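Search this book Enter keyword Go

Chapter 4
Choosing Fingers: How Grippers Are Compared

When I first began teaching this course at Mahawong, my good friend Ratree Jaidee asked me which gripper was the best one, and I'm afraid I talked for most of the afternoon without giving her an answer. I have been trying to give a better one ever since, and this chapter is my latest attempt!

We will start with the hand-held kind, the sort you carry to the work yourself, and leave the arm-mounted ones (the Pidwood and the Dendia among them) for Chapter 5. A fair trial is mostly patience. You pick a handful of household things, you decide beforehand what counts as a good hold, and then you do the same lift 100 times with each set of fingers, writing down every slip, even the embarrassing ones. In the Hovbridge trials, which we'll come back to in Section 4.3, one pair of fingers managed 96 good holds on a drinking cup and only 21 on a dinner plate.

Dishes deserve a section of their own, then. A shallow rim is smooth and gives the pads very little to press on, and a wide dish likes to turn about the point where you hold it, so many people bring in a second gripper on the far side.

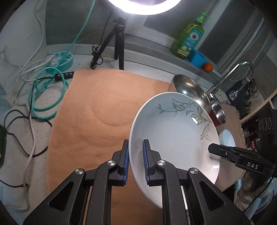
Figure 4.1 Two grippers at a tilted white dish, with ribbed blue pads on the fingers at the left rim.

Before reading on, take a plate from your own cupboard and lift it by the rim with two fingertips. Notice where your thumb wants to go.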